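生活素材論 第8回 配布プリント
ジュートの手提げ 素材・つくり・詰め方

担当 ウルバンチク(Bożena Urbańczyk)
教室は21番。前回欠席の人は第7回のプリントを先に読むこと。前の棚にあります。

1 前回の続き
綿帆布の袋は済み。今日はジュート(黄麻)。帆布の話は試験範囲に入るが、今日はもう触れない。
麻と一口に言うが、亜麻(リネン)、苧麻(ラミー)、大麻(ヘンプ)、黄麻(ジュート)は別の植物。レポートで「麻の袋」とだけ書いた人が多かった。どの麻か書く。

2 繊維のこと
茎の皮からとる靭皮繊維。刈る → 水に浸けて発酵させる(レッティング) → 皮をはぐ → 洗う → 干す。
主な産地はインド東部とバングラデシュ。
リグニンが多い。だから硬い、色が茶っぽい、日に当たると黄ばむ・褪せる。
伸びにくい。引っ張りには強いが、同じ所を何度も折ると弱る。折り目から切れてくるのはこのため。
吸湿性は高い。湿ったまま放置 → カビ、におい。
毛羽が出る。濃い色のニットと一緒に持つと付く。

3 袋のつくり(用語)
胴 前と後ろの大きい面。
底 胴と続きのもの、別布のものがある。別布なら縫い目が四周に出る。
まち 側面の幅。三角に折りたたむ型が多い。折り癖がつくと中身を入れても開ききらないことがある。
口 縁を折り返して縫う。折り返しの分だけ布が二重になる。
持ち手 共布か、綿テープか。付け根は縫いだけ、または鋲(リベット)を併用。
内張り ポリエチレンを貼ったもの、貼らないもの。貼ったものは形が保つ。そのかわり洗えないし、剥がれてくると粉が出る。

付け根は力が集まる。壊れるのはだいたいここ。Zawadzka の店で修理に持ち込まれる袋の話は先週したとおり(ノートを見返すこと)。直し方は裏から当て布、四角に縫って中に×を入れる。糸はポリエステルの太番手。手縫いなら革用の針でもよい、ただし指ぬき必須。

4 詰め方
実習で毎年もめるところ。順番だけ覚える。
・重くて硬いものを先に、底へ。缶、瓶、根菜。
・瓶は立てる。胴の面に沿わせる。
・丸いものは転がるので真ん中より隅に寄せるか、薄い布で包む。
・みかん類は皮がわりに丈夫。下の方でも可。ただし上に瓶は置かない。
・トマト、桃、熟れた柿は最後。
・卵は上。横に硬いものを置かない。
・葉物は立てて差す。寝かせると折れる。
・冷凍品は別の袋。水滴が布に移る。

硬いジュートは袋が自立するので入れやすい。くたびれた袋は倒れる。倒したまま入れるなら口を手前に向け、奥(底側)から順に。起こすときに中身が一気に底へ落ちるので、片手を下に添えてゆっくり。
左右の持ち手は必ず両方そろえて持つ。片方だけだと付け根に倍の負担。

ゲオルギエフ君(Damir)の質問、「粗い織り目で果物の皮は傷つかないか」。桃や洋梨のような柔らかい皮は擦れる。布一枚敷くだけでかなり違う。柑橘はほぼ問題なし。

5 手入れ
丸洗いしない。縮むし、色が出るし、型崩れする。
ふだんは口を下にして振る。縫い目に砂や土がたまる → 古い歯ブラシで掻き出す。
汚れは固く絞った布で叩く。こすると毛羽立って、かえってそこだけ目立つ。
果汁はすぐ拭く。乾いてからだと輪じみになる。
干すのは陰干し、口を開けて。タオルを丸めて入れておくと形が戻りやすい。
しまうときは畳んでもいいが毎回同じ線で折らない。できれば吊るす。持ち手の片方だけで吊るさないこと。
アイロンは当て布をして中温、蒸気少なめ。内張りのあるものは不可(溶けます)。

6 課題
手持ちの布袋をひとつ選び、口、まち、付け根を観察してスケッチ。縫い目の位置を必ず書き込む。
繊維の種類が表示されていなければ「表示なし」と書く。推測で書かない。
字数は715字以内。提出は4月中、マルチニャク(Ksawery Marciniak)の箱へ。メール提出は受付けませんん。
3人までの共同提出可。その場合は袋を変えること。
袋を持っていない人は Bumen の見本を貸します。返却時は中の糸くずを捨ててから。 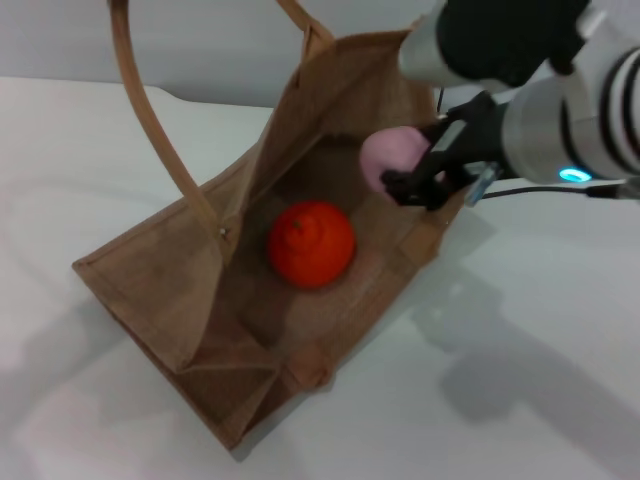 ジュートの手提げ、果物などを入れたところ。

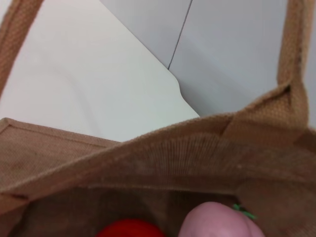

質問 雨で濡れたジュートの袋はどう乾かせばよいですか。
回答 中身を全部出し、乾いたタオルで押さえて水気をとってから、口を開いて風の通る日陰に置きます。ドライヤーの熱風や直射日光は縮みと変色のもとなので避けてください。底の縫い目は乾くのが遅いので、途中で一度逆さにします。

次回は紙袋。クラフト紙の目の方向をやるので、はさみと定規持参。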